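Make & Mend Kids > Robots > Ages 8 and up

How does a robot arm pick up a banana?

Easy for you. You look, you grab, done. For a robot arm it's a long list of tiny jobs, and every one has to be told to it.

We're building one in the shared workshop on Thiele Lane. The project is called Fliline. It took 40 evenings to get this far and there's still loads to do.

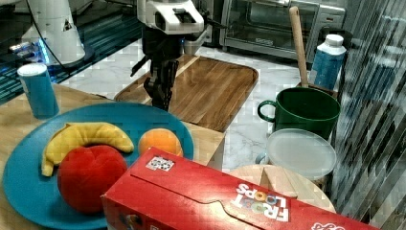 A gripper is a robot's hand. It has fingers with joints, a bit like yours, but no skin, so it can't feel if somthing is squishy. That's why we practise on soft things first. A plush banana on a blue plate is a good start – squeeze it too hard and it just pops back. Real fruit gets bruised. Real fruit also costs money.

Next, joints. Your arm bends at the shoulder, the elbow and the wrist. A robot arm has a motor wherever it bends. Ours has 7 motors. Each one turns a bit, stops, waits for the next order. Get one number wrong and the whole hand ends up in the wrong place. We got one wrong in March. Typed 179 when we meant 17. Big swing, loud bang, red button. 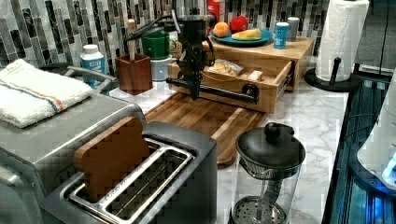 So now we go slowly. Always slowly! First run of any new move is at the lowest speed, with a grown-up by the red button. Hands off the worktop. Long hair tied back. Then if it goes well, a bit faster.

Drawers are harder than fruit. A drawer only slides one way, so the hand has to pull dead straight. Pull crooked and it jams. Try it at home with two fingers and your eyes shut, you'll see waht we mean.
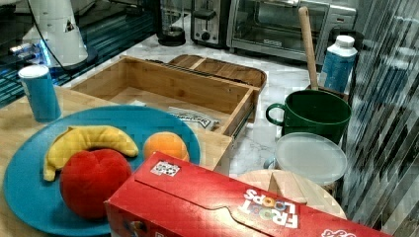 Words: Reinhold Bauerfeind, Fliline build group

Last bit – seeing. A robot needs a camera to find things, and things hide behind other things. An apple in front of a banana covers part of it up. You know the rest of the banana is still there. The robot has to learn that, from lots and lots of goes. Up to 40 for one move, some evenings.

Next time: wires, and why we label both ends.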